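Hand-held gripper work: frequently asked questions
Fledstead site, sorting and folding tables
Last revised Saturday, July 13, 2024

These answers cover the house rules for anyone recording table tasks with the hand-held grippers. They sit alongside the general site rules and do not replace them. If a job sheet says something different from this page, follow the job sheet and tell the shift lead so that one of the two can be corrected.

Who do the rules apply to?

Everyone who picks up a gripper on the recording floor, including visitors from Ormsby and anyone in training. The robot arms in the Rekden bay have their own rules, and you need a separate sign-off before you go in there.

Do I need training before my first session?

Yes. It takes one morning. You watch two sessions, do six short practice tasks, and then go through the cable and stop rules with the shift lead. Your name goes on the list the same day.

How long can I work without a break?

Ten recordings, then a break away from the table. The grippers are not heavy but your wrists and thumbs will feel it by the afternoon. If you have pain that is still there the next day, report it on form 1617 even if you think it is minor.

What should I wear?

Plain, close-fitting sleeves. Take off bracelets, watches and rings. Long hair is tied back. Lanyards come off as well, as they swing forward when you lean over the table.

Can I use my hands to help?

Not during a recording. If an object ends up where the grippers can't get at it, stop, mark the recording as incomplete, reset the table and start again. Do not nudge things with a wrist or elbow. These recordings are used to teach the Tretow arms, which have neither.

What if I drop something?

If it lands on the table, carry on and pick it up with the gripper. If it goes on the floor, stop the recording. Leave it where it is until both grippers are down.

How should the cables run?

Off the side of the table on the same side as the hand, with enough slack for you to reach the far edge. They must not cross in front of you or lie over the objects. Check the floor too. A cable you can't see when you are looking at the table is the one you will tread on when you step back.

What has to be on the table?

Only what the job sheet lists, set out in the places it gives. Cups, phones, pens and tape stay on the shelf. For tasks with a container, the container goes down first and the loose items after it.

How fast should I move?

At the pace you would use to show the task to a new starter. Close the fingers fully before you lift and open them fully before you move away. Long pauses in mid-air are as unhelpful as rushing.

When do the finger pads need changing?

Look at the pads at the start of every session and again after each break. Report lifted edges, fraying, flaps, or layers coming apart. Do not trim a pad with scissors or press a loose corner back down with glue. Pads are changed in pairs, even when one side is worse than the other, so that both fingers grip in the same way. The spares are kept under stock number 1903.
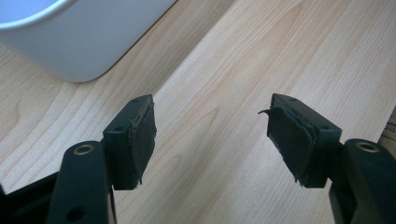
Pad wear on both fingers, with a gap between them.

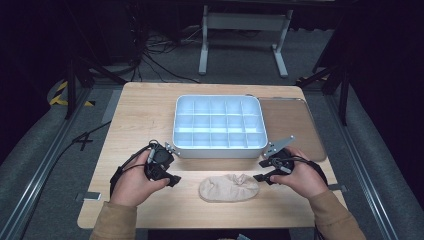 What do I do with a gripper that fails the check?

Put a red tag on it and place it in the repair tray by the door. Write the fault on the tag in a few words, such as "left pad lifting". Take another gripper from the rack and note the change on your session sheet. Don't swap single fingers between grippers.

Can I keep a recording if I notice the fault halfway through?

Finish or stop, whichever is safer, then mark it with the fault code. Don't delete it. The review desk decides what is kept, and a marked recording does no harm.

Who can change these rules?

Suggestions go in the book at the shift desk. The page is next due for review in October. Changes that affect safety are made straight away and read out at the start of the shift.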